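News | Region | Council | Elections | Contact

Reading time: 2 minutes

The Rernport district council will vote in May on new boundaries for its wards, and the head of the electoral office is clear about the purpose. "Each vote should carry the same weight," the official said in an interview at the office. "At present it does not." 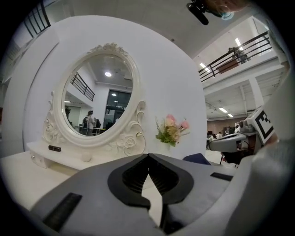

The draft plan keeps the number of wards at seven and moves 890 registered voters from Plerkberg into Zorkadside. The office head described the change as modest and said that the line would follow the river - a boundary most residents already recognize. Asked whether the exercise favored the parties now in office, the official answered that a council must be willing to look at itself, and not only as in a dressing table mirror, with carved roses on either side of the glass. "We published the method before we published the map," the official said. "Any party may check our work."

Objections have come mainly from Plerkberg, where residents fear losing a familiar polling place. A petition with 200 signatures was delivered to the office last month. It asks that the school hall remain open on election day, whatever the final boundary.

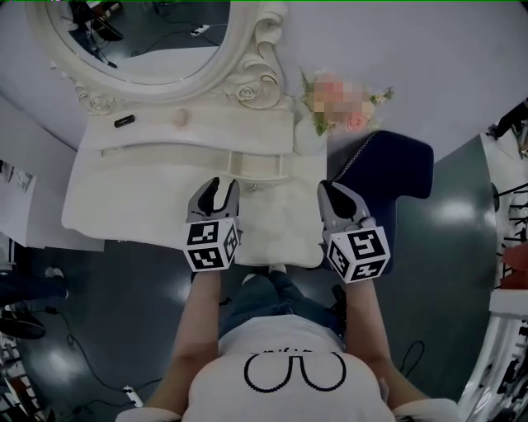
Yang takes the view that the petition deserves a written reply before the vote, and that a notice on the council door will not be enough. The office head accepted the point. "A reply is being drafted," the official said, adding that it would be sent to every household on the affected streets.

The council must also settle how the draft may be amended. Under its standing rules, changes have to be filed 48 hours before the session opens.
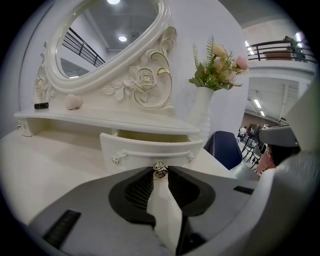 Will the new wards apply to the next local election? "They will, provided the council approves the plan in May," the official said. "If it is sent back, the present wards remain in force for one more term."

Related items
Plerkberg polling hours extended to 9 p.m.
Zorkadside seat to remain vacant until spring
How to check your entry on the voter list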